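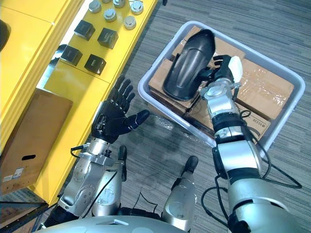 Fixing metal knobs to drawer fronts: machine screws keep working loose

Posted 30 Mar 2020 by Indira Kurup
Filed under: Furniture & Fittings > Handles and knobs

I have a chest of drawers with plain cylindrical metal knobs, each held by one M4 machine screw through the drawer front. The fronts are 18 mm thick. The screws supplied were 25 mm, so only 7 mm reaches into the knob. Within a fortnight of tightening, every knob turns freely again. I have tried a spring washer behind the screw head and it made no difference that I could measure. Is the answer a longer screw, thread lock, or something else? I would like to be able to take the knobs off later for painting.

2 answers

Nistor
Check the depth of the tapped hole before buying longer screws. Put a matchstick in, mark it level with the base of the knob, and measure. If the hole is 10 mm deep, a 28 mm screw would bottom out before it clamps and the knob will never go tight. Seven millimetres of M4 thread is enough.

The usual cause is the wood. A small pan head sinks into softwood under load, the clamping force drops and the knob turns. A spring washer does little, as it sinks in with the head. Use a flat penny washer, 15 mm or wider, directly against the inside face. Tighten, leave for two days, then tighten once more.

If they still move, add one drop of medium-strength (blue) thread lock to the last few turns. Degrease both threads first. It comes undone with an ordinary screwdriver. Do not use the high-strength grade on a fitting this small.

A round knob has no flat side to resist twisting, so a thin rubber or fibre washer between knob and drawer front also helps - cut it 2 mm smaller than the base and it will not show.

Brodico
had the same on a kitchen unit, wrapped the screws in plumbers tape and they have been fine. Longer screws did nothing for me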